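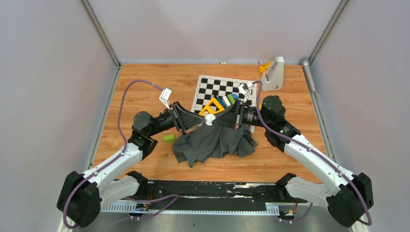
The error on joint four was 12 counts at the start of the session and 12 counts at the end of it. Su-bin Geum wrote both values in the log and drew a line under them.

"It's a fixed offset," she said. "Subtract it."

"It was zero on Friday," said Dae-han Cha.

The club had the lab until nine. The qualifying round at Nendbridge allowed each team one handover, left arm to right, scored on position and on time. Falcão, their program, had completed 185 handovers in simulation without a drop. On the table it had a tendency to close the right gripper early.

Woo-jin Yang read through the timing code again. The left arm published its pose, the right arm waited for it, and between the two there was a delay constant which none of them had set. The value was 29 milliseconds. The comment beside it said: do not change, C.N.

"Chang-ho Nam," said Dae-han. "He left in October."

"Did he say why?"

"Why he left?"

"Why 29."

Su-bin opened the old logs. Chang-ho had kept them in full sentences, one run to a line. Run 2843 was the last. It read: Right arm closes before the message arrives. Have added a delay so that it looks correct. Hwa-young says I should report this. I will report it when I understand it.

There was no report in the folder.

Hwa-young Song supervised the club and was marking papers at the next bench. She did not look up when Woo-jin read the line aloud.

"Did he understand it?" Woo-jin asked.

"He thought the clocks were wrong," she said. "He replaced both. Then he thought it was the cable."

"And the cable?"

"He replaced that as well."

Woo-jin set the constant to zero, saved the file and started the recorder on both channels. Dae-han put his hand beside the stop button. The run took just over six seconds. Su-bin lined up the two traces and enlarged the part where the grippers met.

The right arm had closed first. The message telling it to close was stamped 29 milliseconds later.

"Run it again," said Hwa-young. She had put down her pen.

Su-bin wrote 2844 at the top of a new page, and under it, the offset on joint four.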